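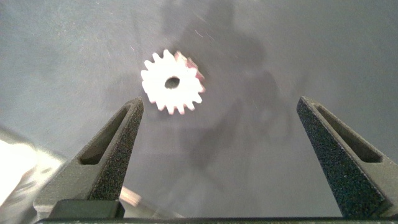 *Wrist camera view, white spur gear ahead of the open fingers.*

# Zakeo Hand-Teach Kit

The Zakeo kit lets an operator show an arm a task in one of two ways: by holding the wrist and moving it, or by driving it from the Hiltel remote handle. Both methods record to the same file type, so demonstrations can be mixed in one task.

Small parts such as gears are where the wrist view matters most. The operator lines up the fingers on the monitor, closes on the part and carries on with the move.
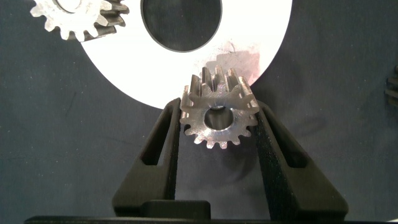 Grip force is set on the handle with the side wheel. Start low for plastic parts and go up for metal - the last setting is saved with each demonstration.

**In the box**

- Wrist camera and bracket
- Slotted finger pair, black
- Remote handle with 3 m cable
- Foot pedal (start, stop, discard)

**Storage:** 2,000 demonstrations on the base unit

**Lead time:** 7 working days from Privham

The Shih adapter plate is sold separately. For arms bought before July, ask Hryhorii Savchuk in sales which plate fits.

Page updated 2 November 2021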